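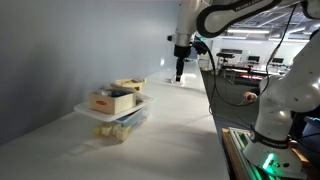 Reading time: 2 minutes

Skorneo opens orders for Atis bench kit

10/3/20 - Skorneo has opened orders for Atis, a software and fixture kit for teams that run two robot arms at one table. The first kits will ship in December.

Atis covers the setting-up work that comes before a handling trial. It includes a calibration plate, mounting brackets, a cable guide set and a licence for the Atis planning software, which keeps a shared map of the bench so that both arms can work over the same surface. The library has 47 ready-made routines for picking, stacking and sorting small items such as wooden blocks and lidded bins.

The kit was tested over 17 weeks with Harms, a contract engineering firm that builds test benches for packaging customers.

"Our engineers were spending the first days of each job on calibration," said Neelam Malhotra, head of automation at Harms. "With Atis we do it in a morning - and we can move the bench and do it again."

Kanchan Sachdeva, product manager at Skorneo, said the first batch is limited to 300 kits. Support is included for 2 years. Arms and grippers are not supplied.

Orders and price requests go through the Skorneo sales desk.

Recent news
Skorneo and Ideo sign training agreement
Atis planning software: release notes
Harms adds second test hall

We use cookies to measure visits to this site. Accept - Manage settings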